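The case for the boring box

By Christos Alexiou
Tuesday, November 29, 2022

My mother kept boxes. She had a cupboard under the stairs in Lokstead that would not shut for the box the iron came in, the box the scales came in and the box from a radio that had been thrown away years before. When we cleared the house in April it took most of a morning to flatten them all. I was cross about it at the time. I have since come round to her side, at least part of the way, and I want to argue that the plain cardboard box deserves more respect than we give it, and that the people who sell us things should be made to think harder about it.

I should say where I stand. I worked in the returns department of a mail order firm for 20 years. I have opened a great many parcels sent back by unhappy people, and a fair part of that unhappiness was caused by the packing. The thing inside was often fine when it left us.

What a box is for

A box has to get an object from one place to another without damage. It should open without a knife. It should close again, because some of what we buy goes back and some of it moves house with us. After that it should be easy to get rid of. I don't think any of this is controversial, yet I could fill a page with firms that fail at it.

Take the kettle I bought last winter, made by Gritach. It came in a printed outer carton with a window, and the window was plastic, glued to the card so firmly that the two could not be parted. Inside that was a moulded tray, a bag, a second bag and a leaflet in its own bag. The kettle is good. I use it every day. But the council will not take the window with the card, so the carton went in the general rubbish, where it weighed more than anything else we threw out that week.

Compare that with a Wudusa table lamp that a neighbour in Bevan Road was sent a month later. Brown box, one sheet of card folded round the lamp, paper tape. She had it open in a minute and the whole lot went in the recycling. The lamp cost less than my kettle, so nobody can tell me that plain packing is a luxury.

The argument from the shelf

The usual defence of the fancy carton is that it sells. A shopper walks down an aisle, sees the product through the window and picks it up. I accept that this matters in a shop. It matters much less when the order is placed on a phone, by someone who sees the carton for the first time after the money has gone. A good deal of what comes to my door was packed for a shelf it never stood on, and then put inside a second box to protect the first.

There is also the matter of gifts. People like a present to look like one. I do too. Wrapping paper was invented for this and it does the job well.

I once asked a sales rep why his firm used three layers where one would do. He said customers felt cheated if a dear item came in a thin box. Perhaps some do. In my old department we kept a tally of complaints for one quarter, out of curiosity, and of the 457 letters we logged, 2 said the packing looked cheap. Broken corners, missing parts and boxes that could not be closed again made up a large share of the rest. I would not build a law on a single quarter at a single firm, but I know which problem I would fix first.

Folding is a skill

Part of the trouble is that good plain packing takes thought. Foam and moulded plastic are forgiving. You can make a bad tray out of them and the object will probably survive. Card asks more of the designer. The strength comes from where the folds go, and a wall put in the wrong place will buckle the first time another parcel is dropped on top of it.

When it is done well I find it pleasing to look at. A flat sheet turns into walls and shallow compartments, with no glue and nothing printed on it. I have kept one or two examples on a shelf at home, to my wife's dismay, and I show them to visitors who have not asked.

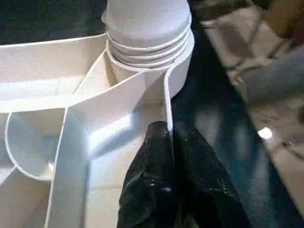
What I would change

First, one material to a package. If it is card, let it all be card, tape included. A household should not need a table of rules to put a box out.

Second, every box for goods over a certain price should close again. Sellers who offer returns and then send out packaging that has to be torn apart are not really offering returns. The customer ends up buying another box, or giving up.

Third, charge by the layer. I know there are schemes that charge by weight, and they are better than nothing, but weight rewards thin plastic and punishes honest card. A small fee on each layer beyond the first would get the attention of the people who draw these things up.

I expect to be told that this is a minor matter beside the larger ones, and so it is. It is also something that could be put right fairly quickly — the machines for cutting and folding card already exist, and so do the people who know how to use them. In the meantime I have started keeping boxes. Only the good ones, and only as many as will fit behind the door.

Comments

Ruthie P.
Agree on the windows. I pick them off with a butter knife and it takes ages.

D. Marlow
You skip over damp. Card left in my porch in January is mush by teatime. A thin plastic outer has its uses.

oldgreycoat
We moved last year and counted our saved boxes for a bet. I won't give the figure. My husband now has to cook on Sundays.

Contact us | © 2022 All rights reserved | Back to top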